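Pleltard Student Robotics Club: Sorting Cell Guide
Section 4: Recording Hand Demonstrations
Reading time: 4 minutes
November, Pleltard Robotics Club build team 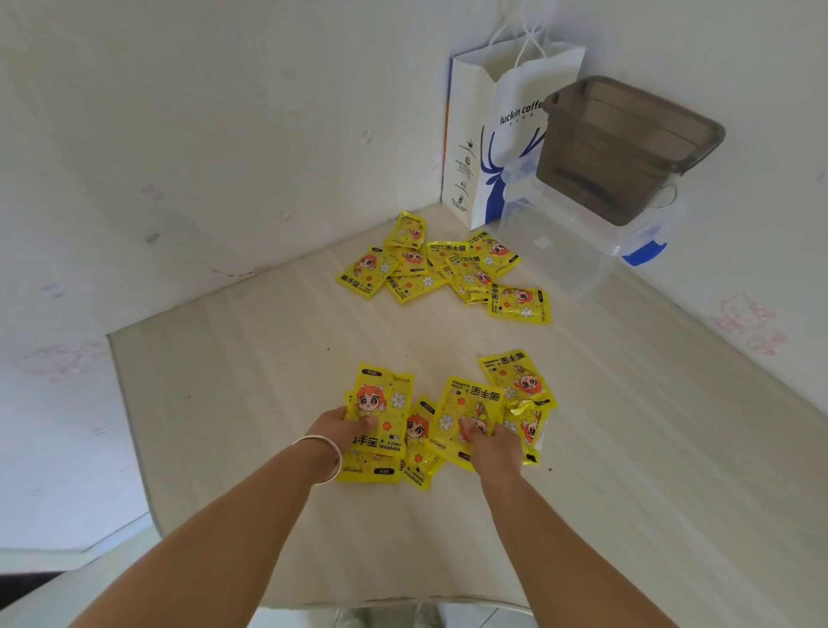 4.1 Purpose of this section

The sorting cell learns its picking order from recordings of a person doing the same job by hand. This section covers setting out the desk, making a recording and saving it. Fitting the head camera is covered in Section 3. Training the Hakholm arm is covered in Section 5.

The standard item for the first term is the hand warmer packet. The packets are light, soft and printed all over, and they slide over one another when pushed. Any packet of similar size may be used if the whole set is of one design. Do not mix designs within a recording.

4.2 Before you start

You will need:

- the head camera, charged, with the strap set to the wearer
- a clear desk with a plain or lightly grained top
- one set of packets
- the log sheet

CAUTION: Use sealed packets only. Remove any packet that has split or leaks, and wipe the desk before carrying on.

4.3 Setting out the desk

1. Wipe the desk top.
2. Place the packets in two loose piles, one near the front edge and one farther back. Let them overlap. Do not square them up or turn them all to face the same way.
3. Check that some packets are upside down to the wearer. The Kneževič labelling tool reads printed faces at any angle, but only if it has been given enough turned examples.
4. Leave bags, storage boxes and other ordinary desk items where they are, provided they stand behind the piles and do not cover them.
5. Switch on the room lights. If glare hides the printing on a packet, move the pile a little to one side.

Note: Patterned walls do not need to be covered. The crop setting in step 3 of 4.4 removes most of the background.

4.4 Making a recording

1. Put on the camera and sit square to the desk. Tilt the head until both piles show on the preview screen.
2. Push sleeves back clear of the wrists. Bracelets and watches may stay on, but must be entered on the log sheet under "Worn items". The hand tracker treats a change at the wrist as a new wearer, so keep the same items on for the whole session.
3. Set the crop to DESK and the frame limit to 300.
4. Press RECORD and wait for the tone. Keep both hands still until it stops.
5. Sort the front pile first. Use one hand to hold a packet down and the other to move its neighbour.
6. Move packets by sliding where possible. Lift only when a packet is trapped beneath another.
7. Work through the back pile in the same manner.
8. Take both hands off the desk and press STOP.

CAUTION: Do not lean forward to reach the back pile. The camera loses the front edge of the desk and the recording will be rejected. Stop, move the pile closer and start again.

4.5 Checking and saving

1. Play the recording back at half speed.
2. Confirm that both hands are visible during each move. A hand hidden for more than 20 frames in a row counts as a fault.
3. If there are two or more faults, delete the recording and repeat from 4.3.
4. Save to the shared drive using the team code and the run number. Do not use the wearer's name.
5. Fill in the log sheet, including packet design, worn items and lighting.

A team needs some 100 accepted recordings before Section 5 can be started. Teams entering the Grultville schools round must submit their log sheets along with the trained model.

4.6 Common faults

Tracker swaps left and right hands: the wrists have crossed. Repeat the run with the forearms kept apart.

Packets merged into one outline: the pile is too deep. Spread it until part of every packet can be seen.

Small false items marked on the desk: crumbs or scraps have been picked up as objects. Wipe the desk and raise the minimum size by one step.

Foil areas flicker in playback: lower the exposure by one step. If the flicker remains, turn the wrinkled packet over.

Recording stops early: the frame limit has been reached. Use fewer packets. Do not raise the limit, as the training script will discard the extra frames.

Copyright Pleltard Student Robotics Club | Contact the build team through the club desk | Back to top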